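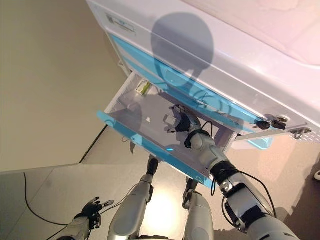 White cabinet, light blue trim.

Procurement > Vehicle contracts > Kurnlow FAQ

Print this page | E-mail this page

What is Kurnlow?
The army's plan to replace its older supply trucks. 205 in the first batch, 1,038 if every option gets used.

Who builds them?
Fleltov. Gudora does the gearboxes — seperate contract, seperate budget line.

Is it late?
Yes. Two years. New date is June, trials first.

Why has the price gone up?
Steel, mostly. Also the armour spec changed twice after signing, and the ministry pays for changes. 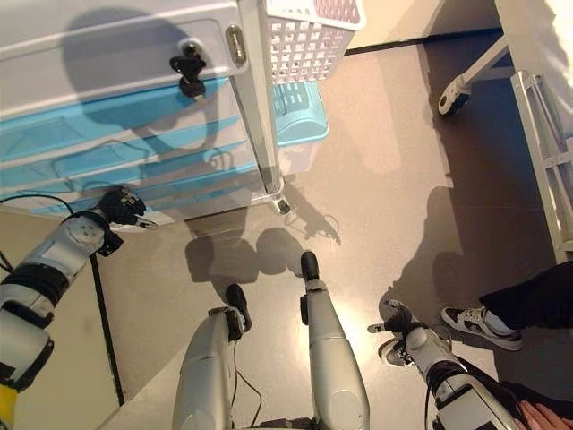 Mahuika wrote in to ask whether the old trucks will be sold off before the new ones turn up. No. They stay in service untill each unit has its replacements.

Can the ministry cancel?
Up to the end of trials, yes. After that it owes Fleltov a fee. Amount not published.

Where do I send other questions?
Contracts desk, by e-mail. Replies are slow at the moment.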